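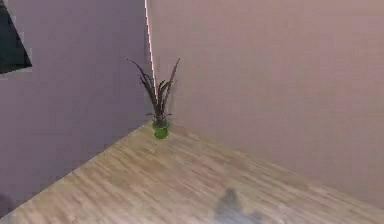

Figure 4.1 – Vue de départ dans le simulateur : plante en pot placée dans l'angle de la pièce.

4. Mise en service de la scène « Cuisine »

La présente section s'adresse aux équipes inscrites à l'épreuve de navigation et de manipulation en simulation du projet étudiant Skerkiron. Elle suppose que le logiciel Prirodon est installé sur le poste et que le compte d'équipe a été validé. Les séances encadrées ont lieu le jeudi ; en dehors de ces créneaux, les équipes travaillent en autonomie.

4.1 Chargement de la scène

1. Ouvrir Prirodon et sélectionner le profil « Épreuve étudiante ».

2. Dans le menu Scènes, choisir « Cuisine », puis valider. Le fichier pèse 1 275 Mo ; ne pas interrompre le premier chargement.

3. Régler la qualité du rendu sur 70. Toute valeur supérieure à 80 est refusée par le serveur d'évaluation.

4. Attendre l'affichage de la vue initiale avant de lancer un script.

Remarque – La vue initiale peut différer d'un essai à l'autre. Un écart de cadrage ne constitue pas une anomalie.

4.2 Contrôle des objets du plan de travail

5. Orienter la vue vers le plan de travail blanc. Vérifier la présence du four à micro-ondes bleu, de la pomme verte posée devant celui-ci et de la cafetière noire à l'autre extrémité.

6. Comparer la position de la pomme avec la vue de référence ci-après. Si elle est absente ou si elle se trouve au sol, recharger la scène depuis le menu ; ne pas la replacer à la main. 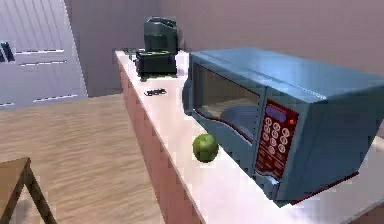

7. Ouvrir le panneau Objets et relever l'identifiant de la pomme. Le reporter dans le fichier de configuration de l'équipe, à la ligne « cible ».

8. Enregistrer le fichier, puis relancer la scène afin que la modification soit prise en compte.

Attention – Les identifiants sont attribués à chaque installation. Un fichier copié depuis le poste d'une autre équipe provoquera une erreur au démarrage de l'essai.

4.3 Définition des repères de navigation

Le parcours relie deux repères : le plan de travail et la plante en pot. Les équipes définissent elles-mêmes la trajectoire entre ces deux points, sous réserve des contraintes fixées par le règlement de l'épreuve.

9. Choisir un point de vue où figurent à la fois la pomme et la plante.

10. Placer le repère A au sol, devant le meuble, et le repère B devant le pot vert.

11. Lancer la commande « Vérifier le parcours ». En cas d'échec, éloigner le repère B du mur et recommencer.

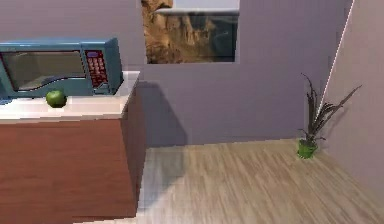

Figure 4.3 – Plan de travail et plante réunis dans une même vue, pour la pose des repères A et B.

Remarque – Les ombres portées sur le sol et sur les murs ne sont pas des obstacles. Les équipes qui utilisent une segmentation par couleur veilleront à les exclure de leur carte d'occupation.

4.4 Essai à blanc

12. Exécuter 3 essais consécutifs sans modifier le code. Le module Flollton crée un journal distinct pour chacun d'eux.

13. À la fin de chaque essai, enregistrer une vue orientée vers la plante et la joindre au journal correspondant.
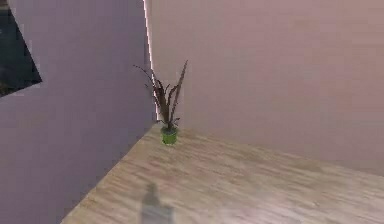
Club de robotique Afridi – Pôle simulation

14. Déposer les journaux et les vues dans l'espace de l'équipe, dans un dossier unique. Les dépôts sont clos à 18 h le jour de la séance.

Attention – Un journal dont l'en-tête a été modifié est rejeté automatiquement. En cas d'erreur de saisie, refaire l'essai concerné et déposer le nouveau journal sans supprimer l'ancien.

Pour le réglage des capteurs virtuels, se reporter à la section 5.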